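Veloso wiki talk — Where exactly is Grarka?

tollkeeper_b
6 August 2024
I'm tidying the gazetteer and I've hit Grarka again. The old entry calls it "a walled city of the salt-priests, two days' ride north of Lummont". The second novel has the exiles reach it by boat. You cannot get a boat to anything north of Lummont unless you carry it up a mountain, which I suppose would account for their mood in chapter nine. 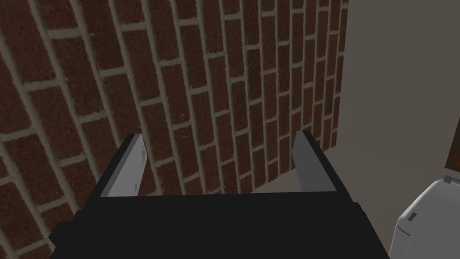
Is the river route mentioned anywhere outside the second novel?
Only in the short story "The Oltance Ferryman", where the narrator is drunk from the first line and sees the river flowing both ways.

mosswick
I'd still count the ferryman. Drunk narrators are half the canon. If we threw them out we'd lose the whole southern coast.

pedant_in_residence
The map in the first edition has Grarka south of Lummont. The reprint has it north. The author signed off both, so I say we go with whichever one was drawn by somebody holding the right way up.

tollkeeper_b
The reprint map also puts a sea monster in a lake, so I'm not rushing to trust it.

mosswick
That lake monster has its own article and I wrote it. Leave it alone.

saltpriest_2
Can I be dull and bring up dates? The city was sacked in 732 and the exiles set out long after. There could be two Grarkas, the old one in the hills and a new one on the river, founded by whoever got out. People do reuse names. My own town has three Church Streets.

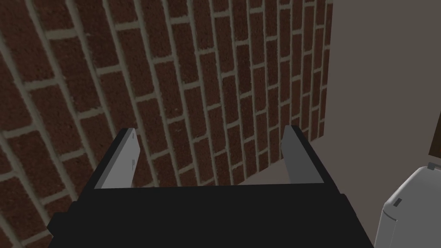
The same goes for the priests, by the way. They keep the old title in the later books even though there's no salt within a week's walk, and they never seem bothered by it.

pedant_in_residence
Two Grarkas is fan theory. There's no line in the text that says so. I've looked.

saltpriest_2
There's no line that says there's only one, either.

pedant_in_residence
By that reasoning there are 3493 of them.

tollkeeper_b
I'll put "location disputed" and list both routes. Mosswick, your monster stays, but please cut the section on its diet.

mosswick
I'll shorten it.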